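4.2 Words for shine in the spoken task

In the written catalogues, as was shown in Section 4.1, the choice between "glossy" and "shiny" follows mostly the kind of product. The spoken material gives a less orderly picture. We asked 12 speakers in Zinuvbridge to talk freely on the surfaces of household and workplace objects, and we did not give them any list of adjectives before the task. The recordings from Merkik and Ghumman were collected later by Shoaib Satti with the same instructions, but they are shorter and are used only for comparison.

The most frequent word in the spoken task is "shiny". It is used for metal, for wet stone, for new shoes and once for a person's forehead. "Glossy" appears seldom, and when it appears the speaker usually talks about paper, paint or hair. Several speakers started to say "glossy" and then corrected themselves to "shiny", which we take as a sign that the first word is felt as belonging to shops and printed matter. The opposite correction was not found.

The word "matte" is more difficult for the analysis. In the Tenness catalogue it is the regular partner of "glossy", and the two words stand side by side in the colour tables. In speech this pairing is weak. Our speakers preferred "dull", "flat" or simply "not shiny", and some of them objected to "dull" immediately after using it, as it sounded to them like a complaint. A difference of this kind is easiest to hear when the colour stays the same and only the finish changes (Figure 3).

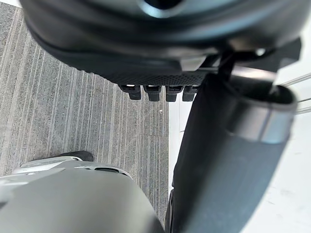 Figure 3. Black surfaces with unlike finishes: a glossy curved upper part, a matte lower part and a strip with a fine dotted texture.

For such cases the speakers need a word for the finish, because the colour word alone does not separate the parts. They solve it in different ways. The older speakers tend to name the light ("it catches the lamp", "the window is in it"), while the younger ones more often name the material or the touch ("rubbery", "like a phone"). Expressions of touch were accepted by all listeners in the follow-up session on Saturday, even where the listeners themselves had not produced them.

It should be noted that the transcribed part of the spoken material is only 2,000 words long, and therefore we do not offer any statistical test for it. The observations on "dull" depend on a small group of speakers who knew each other well, and one of them had worked for many years in a paint shop. Her use of "satin" and "eggshell" is left out of the discussion and is treated separately in Section 5, together with the other trade terms.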